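Cell Talk > Maintenance and Setup
Handheld grippers slipping on round handles -- finger pads or closing travel?
Posted in November by stistby_bench
4 min read

stistby_bench wrote:
So happy with our little kitchen cell at Drulier that I had to start a thread! Two handheld grippers, one white microwave, a table with a black border line we use to set everything square. We just passed 1,209 recorded runs on it and the hinges on the microwave are still fine.

My one headache is the right gripper. It holds flat stuff all day long, but on round or rounded handles it creeps. You lift and the pan slowly noses down. I've swapped the finger pads once (the softer Iveo ones, gray) and it got better for a while, then went right back. Is this pads, or is it the closing travel? Left gripper has the same pads and doesn't do it.

mill_rat_60 wrote:
Pads. It's always pads. Wipe them with alcohol, let them dry, try again. If they look shiny, toss them.

stistby_bench wrote:
Wiped them this morning, no change. They're not shiny, but there's a faint groove across the right one.

wong_cell_keeper wrote:
I'm going to disagree with mill_rat here. If the left one is fine on the same pads, look at the linkage. On ours (we run the Wong fingers, so your parts may differ) the two screws at the base of the finger back out a hair, and the tips stop meeting at the same time. You get one finger doing the pushing and the other one flexing. Close it on a strip of paper and tug. If the paper pulls out easier on one side, there's your answer, and I love that test because it takes ten seconds!

mill_rat_60 wrote:
A groove IS a pad problem though. I still say change the pads first, they cost next to nothing.

wong_cell_keeper wrote:
Sure, but the groove came from somewhere. New pads on crooked fingers will be grooved again by next month.

tapewidth wrote:
While you're in there, check the marker block too. Mine was held by one screw for a whole week and the tracking drifted so slowly that I blamed the camera, the lights, the floor, everything. 3,836 frames to throw out -- ugh. I put a dab of paint across the block and the bracket now, so if it turns I see it right away.

stistby_bench wrote:
Ooh, stealing the paint idea.

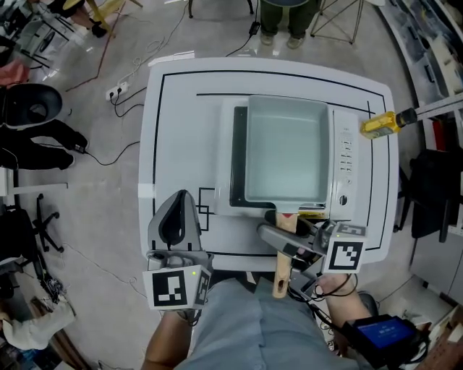
My setup first, then the result. Both grippers are back in my hands and I did the paper test on each before touching a screw. Left was even. Right let go on one side, exactly like wong_cell_keeper said! I snugged the base screws, put on fresh pads (ok mill_rat, you get half a point) and went straight for the worst item we have, the rectangular pan with the light wooden handle. I've got the jaws across the handle with the pan resting on the open microwave door, so I can ease my grip without dropping anything. After that I did 27 lifts and it crept on two of them, both when I grabbed too close to the hole in the end.

mill_rat_60 wrote:
Half a point accepted. Two out of 27 is still two, I'd want zero.

wong_cell_keeper wrote:
Nice!! Grab farther up the handle and I bet those two go away. And watch your cable on that right gripper, leave enough slack that it doesn't tug at your wrist when you turn.

tapewidth wrote:
How often are you going to recheck the screws?

stistby_bench wrote:
Thinking every 60 runs to start, with the paper strip, and a drop of the removable thread locker next time I have the fingers off. Will post the groove situation once these pads have some miles on them.

Related threads
- Thread locker on small finger screws: which strength?
- Iveo soft pads vs. plain rubber sheet
- Marker block mounts that don't twist
- Microwave door hinge wore out, what now?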